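Search this site
Type and press enter

Cooking for the street lunch at Grendis

The lunch is in March again and I have said yes again. Last year we fed 70 people out of two kitchens and the hall, and the part I got most wrong was the noodles. I cooked them the night before, put them in the fridge in one big tub and by noon they were a brick.
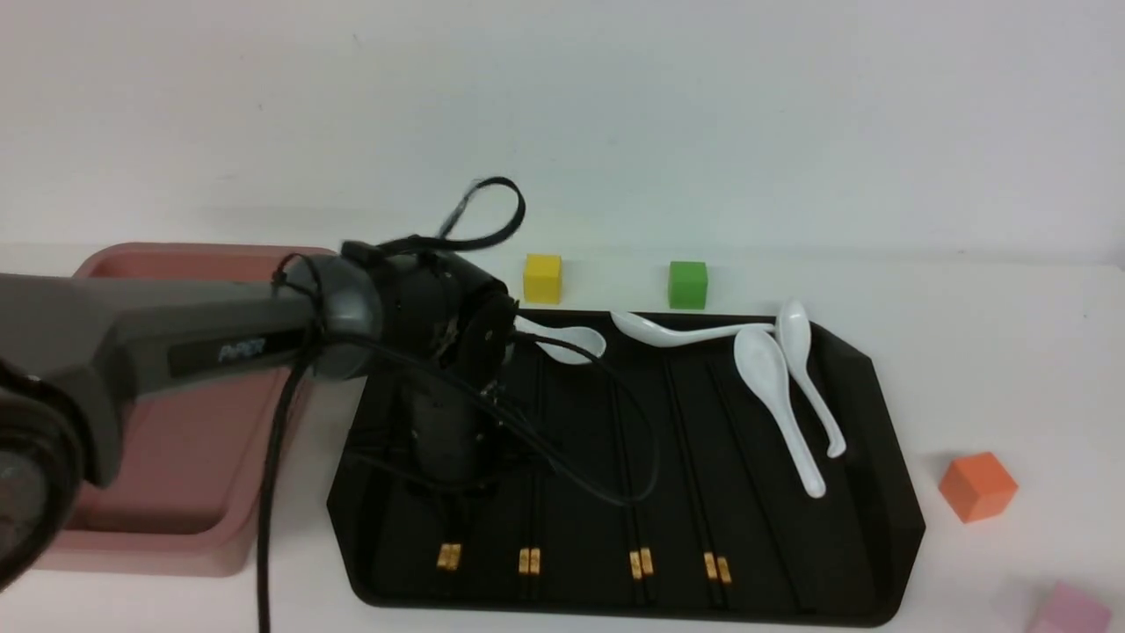

So I have been trying things at home. Thin wheat noodles, 200 grams at a time, boiled a minute short, rinsed in cold water until they stop feeling slippery, then tossed with a spoonful of oil. Kept like that in shallow boxes they came apart fine the next day. Rice noodles were worse and I have given up on them.

For the broth I used the stock powder from Brirell, which is saltier than it used to be, and cut it with the water from soaking dried mushrooms. It needed ginger. It nearly always needs ginger. I will make it in Zovomard, where the cooker has a ring wide enough for the big pot, and bring it over in flasks at 11.

Cutlery is the other thing. Last time we put out forks only, and some people asked for chopsticks and some wanted a spoon for the broth. This year there will be all three, and people can take what they like from the end of the table. I would rather wash up for an hour than buy the throwaway sort. 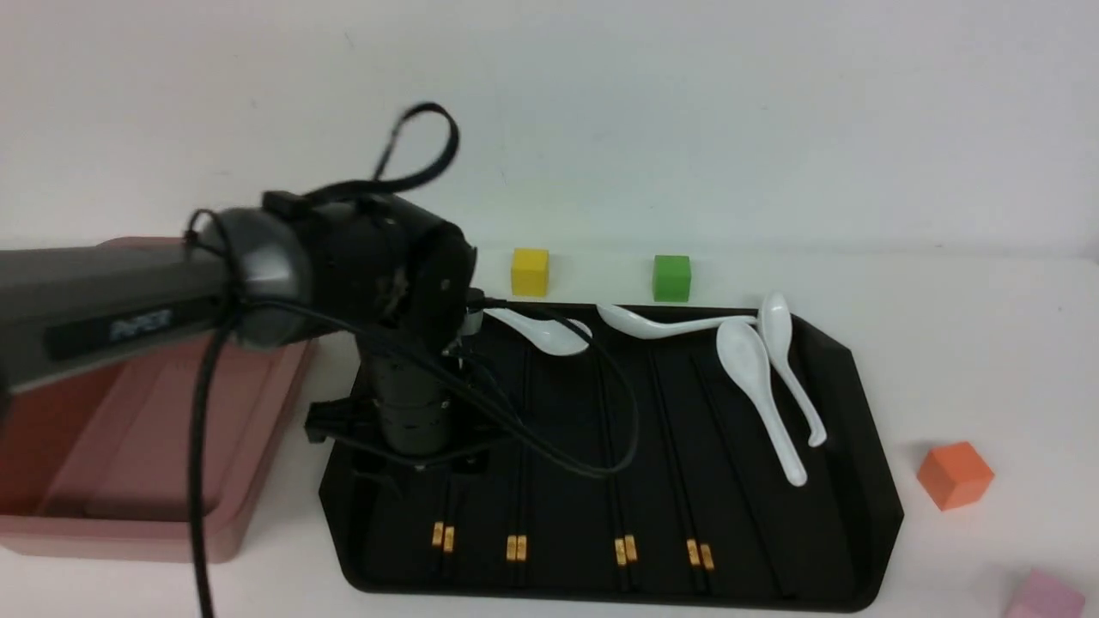

What it cost

Less than I feared. The noodles were the cheap part and the mushrooms the dear part. I bought seven bags, which was too many, and Pop at the corner had spring onions marked down, so I took those as well. I still need soy sauce and a second ladle.

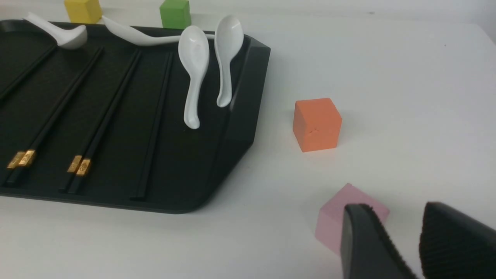
White spoons and black chopsticks in the black tray.

If it rains we move into the hall and eat standing up. I will put the broth recipe here once I have made it in the big pot and know how much water it takes.

Contact | Copyright Notes from Grendis | Back to top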